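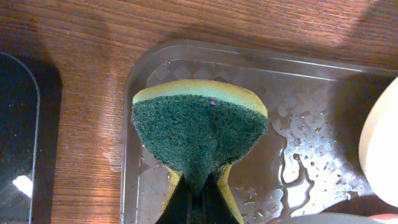 3.2 Who washes up, and who says they do

Shared kitchens produce two kinds of record. There is the rota, which is a work of optimism, and there is the state of the sink at eleven at night. Our first round of interviews at Lokside relied heavily on the former, and we now regard most of that material as fiction of a fairly high standard.

The building has 6 kitchens, each serving one corridor. Residents were asked to keep a washing-up diary from early spring until July, noting every item they washed, whether they had dirtied it themselves, and how they felt about it. The last column was added at the request of a reviewer and was filled in with a single word by nearly everyone. We have not reproduced the word.

In all, the diaries yielded 1,073 entries. Entries describing the washing of somebody else's crockery outnumbered those admitting to having left any by a wide margin, a result that would require a steady supply of dirty plates from outside the building. Earlier work on household chores has met the same difficulty in couples, where the two partners' shares tend to add up to more than the whole. Corridors, it seems, can manage it on a grander scale.

We therefore coded the entries by item and set the totals aside. Mugs were treated as personal property and washed, if at all, by their owners. Cutlery was treated as weather. Plates fell awkwardly between the two, and it is plates that account for most of the complaints passed to us, including one long letter of 15th March, which runs to 4 pages and concerns a single evening meal.
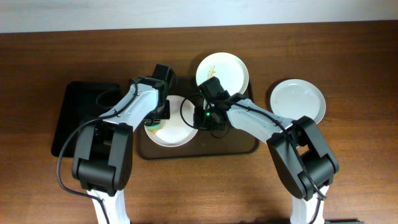 The letter is useful because its author sets out, more clearly than our own coding guide did, the difference between a plate that is "finished" and a plate that is "done". A finished plate has been eaten from. A done plate has been scraped, washed, dried and put away, and can no longer be held against anyone. Most quarrels in the diaries take place in the gap between these two states, which residents estimated at anything from a few minutes to a weekend. Soaking was the most common defence. It was offered for bowls, pans, and in one case a bread board.

Figure 2. Three white plates with traces of food. The stages used in coding the diaries were clean, in use, finished, soaking (claimed), done. Movement from "soaking" back to "finished" was allowed after some argument between the coders.

Two kitchens, known in the building as Larex and Morrison after the makers' names on their old cookers, had agreed a written rule that nothing could soak overnight. Both had stopped following it before the diaries began, though each believed the other still did. The Jerkow kitchen had no rule and about half as many complaints. We would be wary of reading much into this, as its residents also handed in the thinnest diaries and, on the evidence of the bins, ate out a good deal.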